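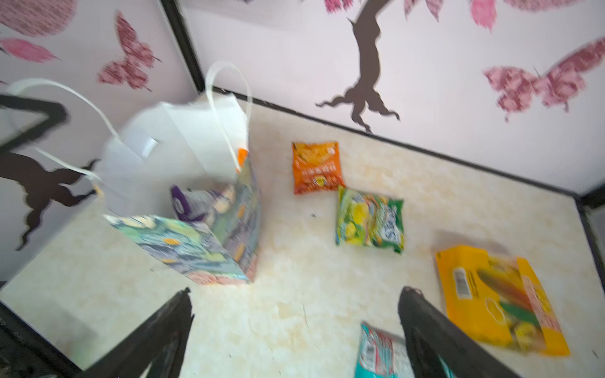
Ticket 158
Site: Vaughan
Cell: Bag packing, enclosure 2
Opened: 2024-09-04
Reported by: Vaughan cell operations
Assigned to: Elin Skyrme, Stasel Support
Priority: Medium, raised to High on review
Status: Closed, with one item outstanding

Summary
During the bag packing task, the gripper on the packing arm closed on the cord handle of a paper bag in addition to the snack packet it had been commanded to release. The arm then began its retreat with the handle between the fingers. The bag was lifted from the floor of the enclosure and the run was ended by the operator with the stop button. No person was inside the guarded area. No injury occurred.

Conditions reported
The task requires the arm to pick up packaged snacks from the floor of the enclosure and place them in an upright paper bag with cord handles. The control software was at the version released to the site in April. The speed override was set to 100 percent. The operator stated that the same task had been completed on earlier runs that day with a stiffer bag of similar size, and that the fault appeared after a change to bags made of thinner paper.

Initial response
The site was asked to leave the cell in its stopped condition, to save the controller log, and to refrain from jogging the arm until the log had been copied. The site confirmed that these steps were complete and that the bag had been removed by hand with drive power off.

Log review
The release command was issued at the expected height above the mouth of the bag. The fingers opened to the programmed width and the packet was reported as released. The retreat move did not start at once. The controller waited 3000 milliseconds for a clear signal from the wrist camera, did not receive it, and proceeded to the recovery routine. The recovery routine closes the fingers fully before the arm is raised. Finger current rose before the fully closed position was reached, and the controller recorded this as an object held. The retreat was nevertheless carried out, as the recovery routine does not check the held state.

Two separate conditions are therefore on record. The first is that the wrist camera could not confirm a clear path out of the bag. The second is that the recovery routine permitted upward motion with an unexpected object in the grip. The second condition is the reason for the change in priority.

Tests requested
Elin Skyrme asked the site to repeat the approach at reduced speed with the recovery routine disabled, and to stop the arm at the release position so that the handle could be observed against the fingers. Operators were instructed to remain outside the guard and to keep one hand on the stop button for the duration of each test.
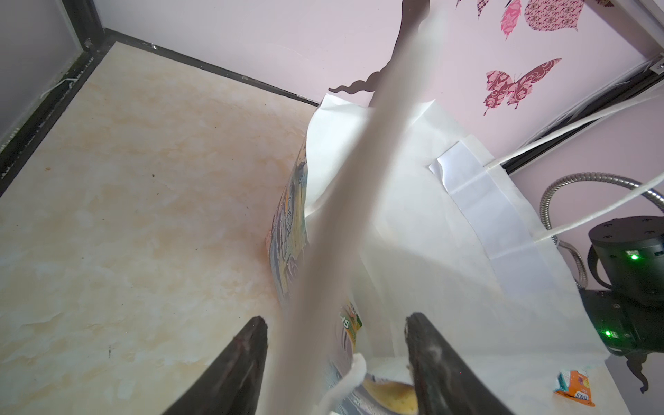 The site reported that a handle standing across the camera's line of sight was sufficient to prevent the clear signal at the release position. When both handles were folded down along the outside of the bag before the run, the signal was received and the normal retreat was used. The test was repeated with the stiffer bag, and the signal was received with the handles left standing.

The fingers were also inspected with drive power off. Paper fibers were removed from the inner surfaces. The Iltby gripper manual calls for the fingers to be cleaned at each shift change. The site log did not show that this had been done, and the site has been asked to record it from now on. The fibers are not considered to be the cause of the fault.

Corrective action
1. The recovery routine was revised. The fingers now hold their open width when no clear signal is received, and the arm remains in place until an operator acknowledges the message on the pendant.
2. Any rise in finger current during a retreat without a commanded grasp now results in a protective stop.
3. The setup sheet for the cell was amended to require that bag handles be folded outward and down before the run is started.
4. The speed override is limited to half of its former value until the outstanding item below is closed.

Verification
The revised routine was loaded at Vaughan and tested with a handle placed deliberately in the path of the fingers. The arm stopped and held position, and the message was shown on the pendant. The site accepted the change.

Outstanding
The Poston site uses the same recovery routine and has not yet confirmed installation of the revision. Poston has been instructed not to run the bag packing task until confirmation is received. A separate ticket has been opened for that site and is linked to this record.

Closed by: Elin Skyrme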